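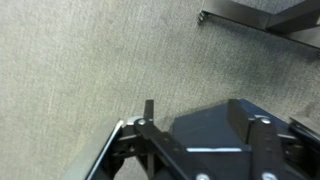
The door on the black supply cabinet in the Piras workroom at Mestside will not stay shut. It closes all the way if you push it, then drifts open by itself a minute or so later. I first noticed it in August and it has gotten worse. The cabinet stands right on the carpet, the low gray speckled stuff, same as the other furniture in that area, and I wonder if it has settled into the pile at one corner. I have not tried to move it because of the granite top. Please send someone to look at the door and the level.

Location: Mestside, Piras workroom, supply counter
Item: Gukano base cabinet, 900 mm, black
Ticket: 81
Priority: Low
Status at opening: New

Update, facilities desk, 9:15 am
Received. A few things we need before we assign it. Does the door rub on anything when it closes? Is there a catch or magnet on the inside? What is on the counter right now? If the unit has to be shimmed we would want the heavy items off first.

Update, requester, 10:05 am
It doesn't rub. There was a magnet catch when the cabinet came, but I looked and could only find the plate on the door, so the other half may have come off. It isn't on the floor of the cabinet as far as I can tell. The counter has the usual things on it, see below.
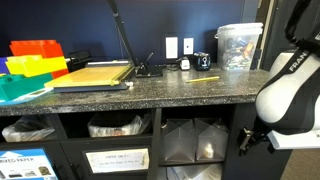 Supply counter, trays at left, paper cutter in the middle.

The paper cutter is the heaviest item and can go on a table if needed. The stack of colored trays lifts off in one go, but please keep the trays in the same order. Orange-red is on top at the back, then yellow, then teal. People file by color and we had a bad week the last time they were mixed up. The desk lamp can be moved too. Please leave its cable along the back when it goes back, so it doesn't end up under the cutter.

Update, facilities desk, 11:30 am
Thanks. Assigned to the Jurkby technician for Thursday morning. Please take out anything on the shelves you don't want handled. The counter can stay as it is and the technician will clear what has to be cleared.

Update, requester, 2:40 pm
One more question. Could the door just be removed? The rest of the cabinet is open shelf anyway and we only keep paper and odds and ends behind it. I would still like it fixed if that's a short job.

Update, facilities desk, 3:10 pm
It can be removed, but the hinge plates would stay on the frame and they catch sleeves. We would sooner fix it. If the technician can't get it to hold, we'll talk about removal.

Update, Jurkby technician, Thursday, 8:20 am
Checked level front to back and side to side. The cabinet leans forward slightly. That accounts for the drift. The front foot on the door side was screwed nearly all the way in. I backed it out 2 turns and the bubble came to center. The paper cutter and lamp had to come off the counter for this. Both are back, and the trays were not touched.

Door still moved a little after leveling, but much slower. The upper hinge was loose on the frame side. Tightened the screws there and on the lower hinge. One screw in the upper hinge had no bite, so I replaced it with a longer one.

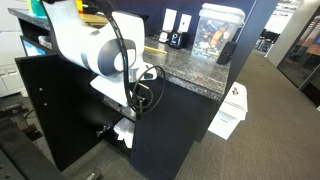 The catch is the remaining part. The piece on the cabinet side is missing and I don't carry that model. A general-purpose magnet would fit but the holes don't line up with the old ones, so I would be drilling new holes in the frame. I held off on that until somebody says yes. Time on site was roughly 40 minutes.

Update, requester, 9:50 am
Door has stayed where I put it for the last hour. If you bump the counter it opens an inch or so and stops there. I am fine with new holes on the inside of the frame, they won't show. Please go ahead with the general-purpose magnet.

Update, facilities desk, 10:25 am
Magnet catch requested from Jurkby. It will go on with their next visit to Mestside, so no separate call-out. Status changed to Waiting on part. If the door starts drifting again before then, add a note on this ticket and don't open a new one. Please don't wedge it with folded paper, as that puts the strain back on the upper hinge.

Update, requester, 10:40 am
Understood. The missing half of the old catch hasn't shown up. I'll check the drawer with the spare keys this afternoon and put it in an envelope for the technician if it's in there.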